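Review: The Prurkari Two-Finger Gripper Kit for Textile Handling

Posted 2/27/19 in Equipment Reviews

Readers of these pages will be aware that our workshop takes an interest in the handling of soft goods by machine. Boxes, bottles and tins have been within the reach of modest robot arms for a good many years. Clothing remains difficult. The present review concerns the Prurkari two-finger gripper kit, which has been offered to small laboratories and teaching workshops through the supplier Mercado since January.

The kit was purchased at the full list price of 2,207, including the wrist camera and the control box. No discount was sought and none was offered. Carriage from the Brarton depot was charged separately and came to slightly more than we had been led to expect.

Contents and assembly

The box contains the gripper body, two pairs of fingers, the wrist camera with its bracket, a cable set, the control box and a printed manual. The manual is clear as far as it goes. The section on mounting is well drawn, and a person with ordinary mechanical skill should have the gripper on an arm within an afternoon. The section on software is thinner and refers the reader twice to a page which, at the time of writing, has not been published.

We fitted the kit to the arm we already use for trials. The bolt pattern matched. One of the camera screws was missing from its bag and a replacement was found in our own stores. Mercado was informed and sent a spare without argument.

The trial

The task chosen was a plain one: the gripper was to be lowered over a small heap of clothing on the floor of the test enclosure, close on a single garment, lift it clear and release it into a tray. A run of 200 attempts was made with the tapered fingers. The garments differed in weight and finish, and the heap was disturbed by hand between attempts so that the arm could not profit from a fixed arrangement.

Readers who have visited us will know the enclosure. Its walls carry a busy patchwork pattern in blues and creams, and we regard this as a fair test of any camera that must tell cloth from background.
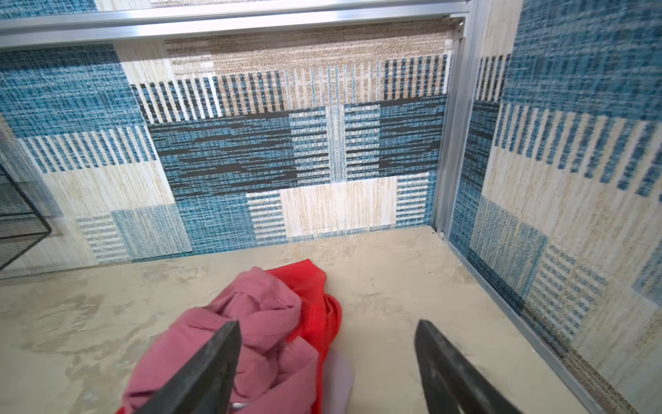

The Prurkari fingers over the garment heap, from the wrist camera.

On bunched cloth the kit performs well. Where a garment lies in folds, the narrow tips pass to either side of a fold and close on it firmly, and our failures with such items were few. Thin cloth lying flat against the floor is another matter. The tips tend to slide over it, and several of our 25 worst attempts ended with the fingers closed on nothing at all. Users who expect to work mainly with flat pieces should consider the second pair of fingers, which have a broader pad, though we found these clumsy in a mixed heap and did not continue with them.

A further weakness is the tendency to collect two items at once. When garments overlap, the gripper has no means of its own to judge how many it has taken. The control box reports the opening between the fingers, and with patience one may set a limit by which a thick double grip is refused. We should have liked to see this offered as a ready-made setting.

Wear

The fingers have a matt, dark grey surface which marks readily. Scuffs and lighter edges are plain to see. We do not consider this a fault in use, and the grip does not seem to have suffered, but those who must present their equipment to visitors may wish to order a spare pair. The supplier quotes a life of 900 hours for the finger set. We are not yet in a position to confirm or dispute that figure.

The camera

The view from the wrist is wide enough to take in both fingertips and a good part of the ground ahead of them — a real convenience when setting the approach by eye. Colours are rendered plainly, and strong reds and pinks are easily told from a pale floor. Blur during quick movements of the wrist is noticeable. We reduced the speed of approach accordingly and advise others to do the same.

Comparison

We have previously reported on the Urnlow gripper, which costs less and is supplied without a camera. The Urnlow closes with greater force and is the better choice for rigid objects. For clothing, the Prurkari is the more suitable of the two, chiefly on account of its finer tips. Workshops that already own an Urnlow and handle cloth only now and then would find it hard to justify the expense.

Service

Two enquiries were sent to the Prurkari support desk. The first, on cable routing, was answered the next morning and in full. The second concerned the unpublished software page and has been acknowledged. A note will be added to this entry when a reply is received.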